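Last updated: May

I'd been meaning to get to the Kisgate open day for years and this time I finally managed it, mostly because Babita Thakur had a spare seat in her car and wouldn't take no for an answer. We set off far too early, stopped for a bacon roll near Ormsby, and still got there before the doors opened, so we stood in the drizzle with everyone else and moaned about the parking (2 pounds for the day, so I can't really complain).

You get a paper map at the desk and then you're left to wander. The ground floor is mostly stands. There was a long one from Larnel, all drawer units and shelving, where I could happily have spent the morning opening and shutting things, and a very cheerful man handing out tape measures. I've got three now. The tea was good, the cake was better, and the queue for both was dreadful – go before eleven if you can.

Upstairs is where I'd send you first, though. Room 401 is at the far end of the corridor, past the lifts, and Shakuntala Mishra was showing people round in small groups. She told us they'd had 3000 visitors through the building last year and that most of them never made it up the stairs, poor things! She was lovely, and very patient with my questions, which were nearly all about tables. I'm doing up my own workroom at the moment, so I've got tables on the brain.

What I liked was how homely the work surface was. I'd expected something shiny and expensive, and they'd just covered the top in brown kraft paper and marked it out in a grid with blue masking tape. It's creased, and a few of the bits of tape don't quite meet, and I found that very cheering. I've been putting off marking up my own cutting table for months because I wanted it perfect. 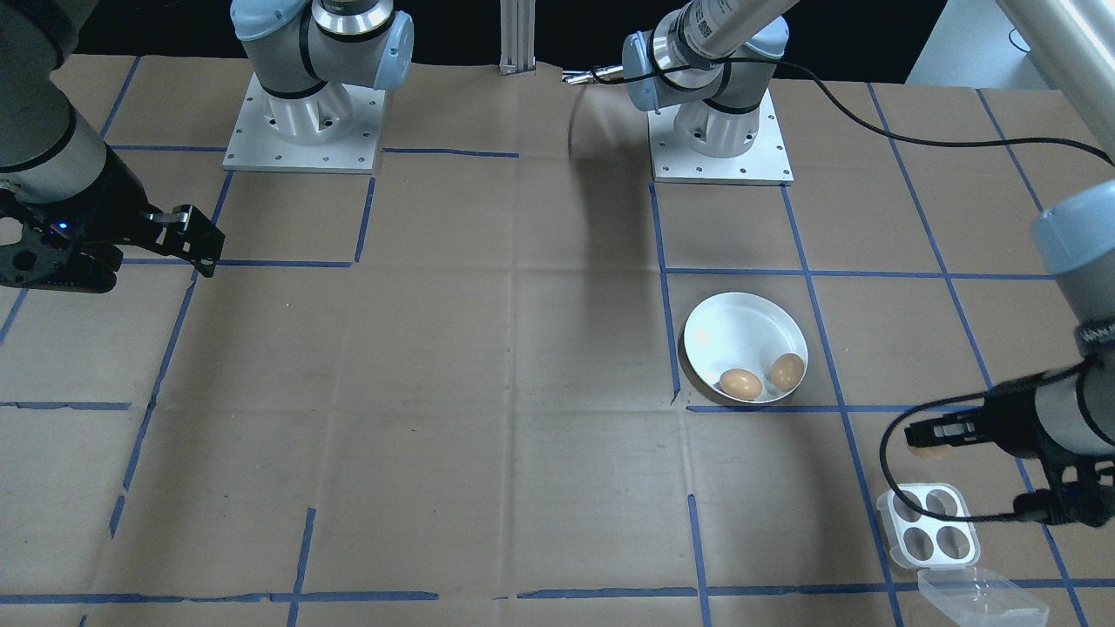
So that's my plan for the back room now. Babita reckons I'll be fed up with paper within a fortnight and should buy one of the Pistov mats we saw downstairs, but they wanted 60 pounds for it and I've got half a roll of brown paper in the cupboard already. We argued about it happily all the way home – with another stop at Ormsby, for chips this time.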